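Retail loss prevention

Retail loss prevention is the work of reducing theft, fraud and damage to stock in stores and warehouses. It may be done by a shop's own employees or by a contract security company.
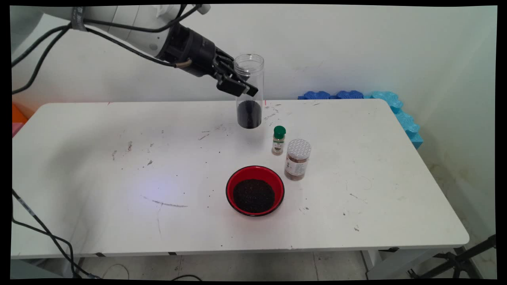
Losses are usually grouped by source. External theft is committed by customers or other visitors. Internal theft involves employees and includes false refunds and goods passed through the register without payment. Vendor fraud covers short deliveries and altered invoices. Errors in counting or pricing are also recorded as losses, although no crime has taken place.

Methods

Uniformed guards are posted mainly at entrances and are meant to discourage theft. Plainclothes officers watch the sales floor and are generally required to see an item concealed before they stop anyone. Small, costly goods may be tagged or kept in locked cases. Back-office staff compare register records with stock counts to find unusual patterns.

Contract services

Ferico began as a night patrol service for warehouses in Flustcombe and later moved into store work. It employs 40 officers, 18 of them in plainclothes. Bosman, a smaller firm, deals only with internal investigations and keeps its case files for 5 years. Clallon sells a reporting system used by both companies, in which any loss above $1,000 is sent to a supervisor for review.

Legal limits

Rules on detaining a suspected shoplifter differ from state to state.

See also: Security guard; Inventory control; Private investigator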